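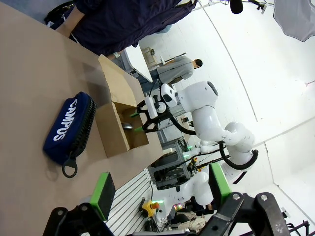
Prakash Kurian reckons the box job was the only part of the open day worth the drive, and I half agree with him. The talk before it was too long and you couldn't hear much at the back.

For those who didn't get to Oladley: two white arms, black two-finger grippers with green tips, and a table with ordinary stuff on it. When I was there it was a pencil case and a cardboard box with something small and shiny in it. They ran it on and off all afternoon and let people stand close.

Did anyone get a straight answer on how long one pick takes?

valdir_sales
I asked. The chap from Kuterura said it depends on the object and then talked about something else. I timed a few on my phone. Slowest was 30 seconds, and that was a small thing down in the corner of a box.

dgallagher
30 seconds is no use to anyone packing for a living. I've got people on the bench who'd have that box filled and taped by then.

florencia_b
It wasn't a packing line though, was it. It's a research set-up and they said so in the talk. I'd sooner watch it go slowly on things it hasn't been set up for than see the same tin moved from A to B at full speed like we got at Suria last October.

dgallagher
They said it hadn't been set up for those things. I'd want to bring my own box.

florencia_b
You could. There was a tray by the door for visitors' things. I put my glasses case in and it picked it up on the second go. My son's keys it never managed.

Prakash Kurian
For the record I said it was the best part, I didn't say the only part. The rack tour was good too if you like cables.

Question for anyone who uses this sort of gripper: how do the fingertips hold up? I forgot to ask. We had softer ones at work and they went shiny after a couple of months and started dropping anything smooth.

valdir_sales
Ours are a different make so take this with a pinch of salt. We change pads every 5 weeks on the day shift machine. Wiping them down at the end of the day helps a bit. Bags and fabric cases are all right even with worn pads, metal is where you notice it first.

Alcides Barbosa
Having the camera on the wrist is what I'd like to know more about. On ours in Assunção it's fixed overhead and as soon as the arm goes into a box it's blocking its own view. Does the wrist one still see anything once the fingers are right down inside?

florencia_b
They had the wrist view up on a screen part of the time. You see the fingers and whatever is between them. It got dark in the deeper boxes.

dgallagher
So same problem, different place.

Alcides Barbosa
Not quite the same, ours sees nothing at all. I'd take dark.

Prakash Kurian
Next open day isn't fixed yet. The woman on the desk said to email and they'd add you to the list, over 293 names on it already. I'll put the address up when I find the leaflet.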